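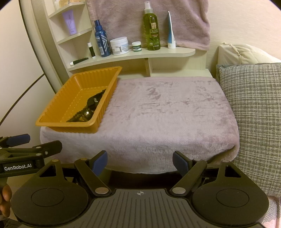
**Somum Pralia two-channel preamp and recording interface**

Stock: in at the Skonach counter, more due in August
Condition: new, plus one open-box unit

Somum would like you to believe the Pralia will make a demo sound like a record. It won't. It's a small metal box with two microphone inputs, two instrument inputs and a headphone jack, and it does the ordinary job of getting a guitar or a voice into a computer. We sell it because it does that job without much fuss, and because most of the boxes at this price that promise more have come back to us.

## What the maker says, and what we found

**"Vintage warmth."** There's a button on the front marked Warm. Push it and the top end gets a little duller and the low mids get a little louder. You can do the same thing with any free EQ, and there you can undo it after the take. We leave it off. One of our regulars swears by it on bass, and on bass it's fair enough.

**"Studio-grade preamps."** This phrase means nothing and everybody prints it. The preamps offer up to 46 dB of gain. That's plenty for a condenser mic, an acoustic guitar played at normal volume, or a singer who sings. For a quiet talker on a low-output dynamic or ribbon mic you'll be at the top of the dial, and you'll hear hiss up there. If that's your setup, buy the Brunner instead or add a booster.

**"Zero latency."** What they mean is that a knob on the front lets you hear the input directly, before it goes through the computer. Every box on our shelf has that knob. It works here. If you want to hear yourself through an amp simulator while you play, you're back to depending on your computer like everybody else.

**"Built for the road."** The case is solid. The knobs are not. They stick out, they wobble on the open-box unit and they wobble slightly on the new ones too. None has broken off yet. We wouldn't throw it loose in a bag with a pedalboard.

## What we like

The headphone amp is loud enough to track drums with, and that is rare. The instrument inputs don't clip when you plug in a hot humbucker, which sounds like a low bar until you've tried a few of its rivals. The power switch is on the front. The meters are real meters with several steps, where the old model just had a light that went red once it was too late.

It also runs without a special control program. Plug it in, pick it from the list in your recording software, go. The Somum app does exist. It wants an account. We haven't found anything in it you need.

## What we don't

- One headphone jack. Two people recording together will want a splitter or a small headphone amp.
- Phantom power is a single switch for both channels. Most dynamic mics don't mind, but some old ribbons can be damaged by it, so check yours first.
- The cable in the box is too short to reach from a desk to a computer on the floor.
- The "free" plug-in bundle is a trial. Read the small print before you get attached to the reverb.

## Specs

| | |
|---|---|
| Mic inputs | 2, combo jacks |
| Instrument inputs | 2, front panel |
| Mic gain | up to 46 dB |
| Outputs | 2 balanced, 1 headphone |
| Phantom power | yes, shared |
| MIDI | none |
| Power | from the computer |
| In the box | interface, short cable, sticker |

## Pralia or Brunner?

The Brunner Two costs more, looks worse and has a menu you'll curse at. It also has quieter preamps and separate phantom switches. For a band making rough takes in a rehearsal room - guitars, a shouted vocal, a drum machine - you will not hear the difference, and neither will anyone who streams the result. For solo voice and fingerpicked guitar in a quiet room, you might. Bring your own mic to the counter and try both. We'll leave you alone with them for 20 minutes.

If you already own a two-channel interface that works, keep it. Put the money toward a better mic, or strings.

## Returns and warranty

Somum's own warranty runs two years and doesn't cover the knobs - we asked. We cover them ourselves for the first year. Returns are fine within the month if the box comes back with the cable. Keep the sticker.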